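The parcel that wasn't there

Noura Abou Jaoude was waiting on a parcel when the text came. It said a delivery had failed, gave a tracking number, and asked her to pay a redelivery fee of $3 through a link. She paid it while standing in line at the pharmacy.

Four days later a man phoned and said he was from her bank's fraud team. He knew her name, her address and the last digits of her card. He told her someone was trying to empty her savings and that she needed to move the money to a safe account while he stayed on the line. The call lasted most of an hour. By the end of it she had sent $8,000 to a stranger.

"He was polite," she says. "He told me to get a glass of water. I thought, well, that's kind of him."

Small-fee delivery texts have been going around for years, and most people know to be wary of them. Fewer people know that the fee is often only the first step. The page behind the link collects a name, an address, a phone number and card details, and those can be sold or passed along to someone who makes calls.

Tanveer Arain runs the help line at Drullar, a small community legal service that takes calls from people who have lost money to fraud. The line logged 217 calls in April, and he says the two-stage version now comes up every day. 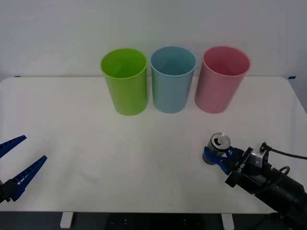 Banks and phone companies each see a piece of a case like this one, and the pieces are rarely put together in time. The text goes out through one network, the phone call comes through another, and the money passes through accounts at several banks before it is withdrawn. Arain compares it to the old game played with three cups, a green one, a blue one and a pink one, say, all standing in a row, except that each cup is owned by a different company. By the time the first one is lifted, the money has gone on to the next. He would like to see banks hold any first payment to a new payee overnight when the customer is over a certain age or the amount is unusual. Some already do, on a case-by-case basis.

Rania Atallah, who spent years in payments compliance and now advises credit unions, is less sure about delays. Customers complain loudly when a legitimate payment is held, she says, and a caller with a good script will tell the victim to expect the hold and what to say about it. She puts more weight on checking that the name on the receiving account matches the one typed in.

Neither measure would have helped with the text itself. Abou Jaoude still has it on her phone. The grammar is fine and the courier's name is spelled correctly.

Her bank returned part of the money after a complaint that took three months. She now lets unknown numbers go to voicemail, and if a message says it is from the bank, she calls the number on the back of her card. Her real parcel, a set of curtain rings, arrived the morning after she paid the fee.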